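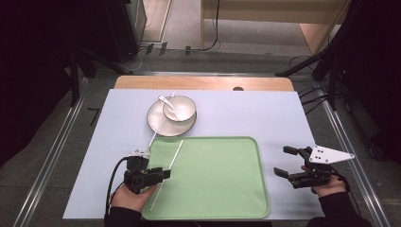
餐具摆放与桌垫：碗、盘、勺、筷子平时怎么放在桌上才方便？

发帖人：Huiling Yu

大家好，我的中文不是母语（小时候在家里听过，但是没有认真学），如果有写得奇怪的地方，请原谅。

我搬到 Joleston 以后，跟两位室友一起吃饭，每天晚上由我来摆桌子。我想请教一下摆中式餐具的方法。我现在是这样做的：浅色木桌上先放一块浅蓝白色的长方形板子，板子上放一个白色圆盘，盘子有细细的深色边。盘子上面靠右放同样有深色边的白碗，碗里放一只白瓷勺。盘子前面是一个浅绿色的长方形托盘，圆角，边有一点高起来。筷子是白色的，很细。

我的困难有下面几个。

第一，筷子应该放在哪里。如果放在盘子上，它会滚，有时候碰到碗就斜了。如果放在托盘里，它不会滚出去，可是两根常常分开，一根在盘子上，一根在托盘上，看起来很不整齐。我没有筷架。

第二，碗放在盘子的正中间好，还是像我这样放在旁边好？我放在旁边，是想留一点地方放骨头和菜。但是我室友说，这样看起来好像没有放完。

第三，勺子放在碗里的时候，柄应该朝哪个方向？我的勺柄现在朝左上方。可是我用右手吃饭，每次要伸过去拿，不太顺手。

第四，托盘到底有没有必要？我买的是 Plendent 的，花了 299，还挺喜欢的，不想收进柜子里。但是它放在盘子前面，占了板子中间很大的地方，前边差不多到板子的边了，手腕没有地方放。

桌子不大，也不能换，是房东的。请有经验的朋友告诉我，谢谢！

补充：有人私信问我，是不是要请客。不是的，就是每天吃晚饭。不过六月我妈妈要来看我，我希望那个时候可以摆得像样一点。

老陈饭桌

你好，你的中文写得很清楚，不用担心。

我在茶餐厅做过 17 年楼面，现在退休了。我按照你的顺序回答。

筷子放右边，竖着放，跟桌边垂直，尖的那头朝前，粗的那头对着自己。两根一定要并在一起，头尾对齐。没有筷架也没有关系，拿一张餐巾纸，折成长条，再对折两次，压平，就可以当筷架，筷子放上去不会滚。我们店里忙的时候筷架不够，就是这样做的，客人没有说过什么。

斜着放在盘子上，家里吃饭没人管你，但是长辈来的话，最好不要。还有，不要把筷子插在饭里，这个你妈妈肯定教过你。

碗和盘：碗放在盘子正中间是摆桌的时候，客人坐下来，自己会把碗拿开，盘子就空出来放骨头。所以你跟你室友都对，只是时间不一样。开饭以前放中间，开饭以后放旁边。如果觉得拿来拿去麻烦，平时就放在旁边，妈妈来的时候再放中间。

勺子的柄朝右。用左手的人朝左。你现在朝左上方，右手当然要绕过去。把勺子转一下就好了，其他东西都不用动。有汤的时候，勺子不要先放在碗里，放在盘子右边，等盛了汤再拿，不然盛汤的人要躲着勺柄。

托盘我不太会用，我们以前只用来端菜。我的意见是放到桌子一边，放纸巾、牙签、酱油碟。人面前的位置要留空。

Stonent 阿梅

楼上说得对，我只讲托盘。

我家也有一个差不多的，我是这样用的：吃饭以前，全部的餐具都在托盘里，一个人一份，从厨房端出来，摆好以后托盘就收走，吃完了再拿来收碗。这样来回一次就够了，以前我要走三四次。你说喜欢，不想放柜子里，那可以立在墙边，靠着也挺好看的。

如果一定要放在桌上，就换一个方向，先看看你的桌子宽不宽。我建议量一下，托盘短的那边加上盘子的直径，再留一个手掌，如果板子放不下，就不要前后放，改成左右放。盘子在左，托盘在右，筷子和勺子都放在托盘里，这样右手一伸就拿到了。托盘有边，筷子也滚不出去。我觉得这个对你最合适，你没有筷架嘛。

那个板子有点滑的话，下面垫一块湿布，不要太湿，木头桌子会有印子。我的桌子就有一个印子，擦了很久也擦不掉，后来在 Tuhiwai 的二手店找人打磨了一次，花了 441，真的很心疼。

竹子不开花

去买筷架吧，超市就有，27 块一包的那种，里面有好几个。白色的筷子配什么颜色都行。

Huiling Yu

谢谢各位！今天晚上我试了陈先生的餐巾纸方法，折第一次的时候太厚了，筷子一头翘得很高，后来少折了一次，就刚好。勺柄也朝右放了，拿起来真的顺手很多，我不明白自己以前为什么一直那样放。

托盘我试了左右放，两个人吃饭的时候可以，三个人就会碰到旁边的人的胳膊。所以我想平时用阿梅的第一个办法，摆好就收走。只有我一个人吃的时候，就放在右边。

还想再问一个小问题：如果妈妈来的时候有一条整的鱼，鱼盘应该放在桌子的哪里？鱼头要对着她吗？我室友说要，我不确定。

老陈饭桌

鱼盘放中间，鱼头对着长辈，就是对着你妈妈。放好以后不要再转盘子。她先动筷子，你们再吃。各家习惯也有不同，你可以先打电话问问她，她家乡是怎么放的，她听了应该会高兴。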